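Ticket: Roll of Honour search drops names with an apostrophe or a second initial
Opened by: Helivdale Remembrance Project
Assigned to: Kyrylo Harasym, Fedport web support
Priority: Normal, please, but we would love it sorted before the April service
Status: Resolved, watching

Friday, 9:40 am – from Helivdale
Hello again Kyrylo, and thank you for being so quick with the calendar business last time, it has been a dream ever since. We have a new puzzle for you. The Roll of Honour page should hold 2,368 names, which is what we have in the spreadsheet and also what is carved on the memorial in Hutchins Park, give or take the late additions on the brass plate (those are in the spreadsheet too). When I search the surname O'Dea I get nothing at all, although I typed up two O'Dea brothers myself from their enlistment papers. A lady whose great-uncle was W. J. Tranter couldn't find him either, and she was very gracious but I could tell she was upset. She has a wreath organised in his name and wanted to print his page to go with it.

I've tried it on my laptop and on the old computer at the library, with the same result on both.

Friday, 10:25 am – Kyrylo
Good morning! I'm sorry about Mr Tranter and I'll look after him first. I can see both him and the O'Deas in the database, so none of your typing has been lost – it's only the search that isn't reaching them. Could you tell me whether the apostrophes were typed straight into the spreadsheet, or pasted across from a Word document? And does the browse-by-letter list show them?

Friday, 11:05 am – from Helivdale
Pasted, I'm afraid. The first lot came out of the booklet we did for the centenary, which was all in Word with the curly ones. Browse-by-letter does show the O'Deas, but right down the bottom after O'Toole, which I'd never noticed. Mr Tranter is in the T's where he belongs.

Friday, 1:50 pm – Kyrylo
That was a great help. There are two separate faults here.

First, the curly apostrophe and the straight one are different characters as far as the search is concerned, so O'Dea typed on a keyboard never matched O'Dea from the booklet. I've set the index to treat them as the same, and to ignore them altogether if somebody types Odea.

Second, initials. The import from Zakus joined "W. J." into one piece with a hidden space in the middle, and the search gave up when it got there. There were 200 records like that. I've cleaned them on the test copy and haven't touched regiment, date or place of burial on any of them. Would you mind trying 12 names of your own choosing on the test copy before I move it over?

Friday, 3:15 pm – from Helivdale
I got a bit carried away and did the dozen and then kept going through my own family! All found, and the O'Deas have moved up to sit in the right spot. The only odd one was Private St. Clair, who turns up under S and also under C.

Friday, 4:30 pm – Kyrylo
St. Clair was in there twice, once from the booklet and once from the brass plate. I've hidden the shorter entry and left it for you to decide which to keep, as the service numbers differ by one digit. Everything else is now live and the index has been rebuilt. I'll leave the ticket open for 5 days in case any more turn up.

Friday, 4:50 pm – from Helivdale
Mr Tranter came straight up, and I've rung his great-niece. I'll check St. Clair against the papers at home over the weekend. Thank you so much, you're a treasure.

Attachments (1)
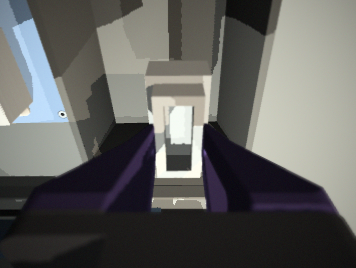

Simulated gripper, fingers either side of a pale block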